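Kitchen counter thread! I've been threatening to do this one since May and the counter finally got its turn.

Background for new people: small kitchen, one decent stretch of counter, and everything I own wants to live on it. I moved in with 2 boxes of kitchen stuff. You would not believe me now.

Rule one, and I love this rule: the cutting board gets the middle. Always! Everything else goes around the sides or against the tile. I make breakfast, lunch and most of dinner on that board.
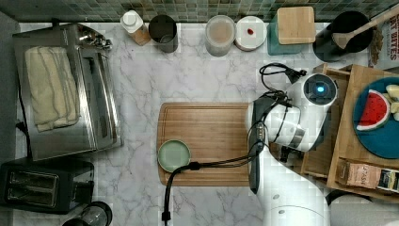
Bamboo board in the middle, toaster oven and toaster off to the left.

Toasting stuff all stays on one side. I used to have the toaster down at the other end and I was carrying bread back and forth like a waiter. Crumbs everywhere. Now the crumbs have a neighborhood.

The back row is for things I grab every single day. If I haven't touched it in 30 days it goes in the cupboard (goodbye, popcorn salt, I'll miss you).

Lids! Get things with lids! I like a canister I can wipe in one swipe, and I don't care one bit if they match. Mine don't, and I think it looks friendlier that way.
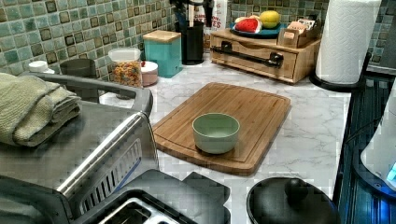

Cereal goes in a clear jar, by the way. I can see when it's getting low, and those colorful rings cheer me up at 6 in the morning way more than a box does.

Same with little dishes. I keep a pale green one on the board for whatever I'm chopping, garlic or nuts or the last sad scallion. Best small habit I've picked up all year.

Next up is the drawer under all this. Pray for me. It has takeout menus in it from a place that closed.

2 min read

Comments

Akl: "The crumbs have a neighborhood" is going on my fridge

Vernulon: Okay but what about the drawer, I need the drawer

Drulleo: moved my board to the middle tonight, so much nicer already!!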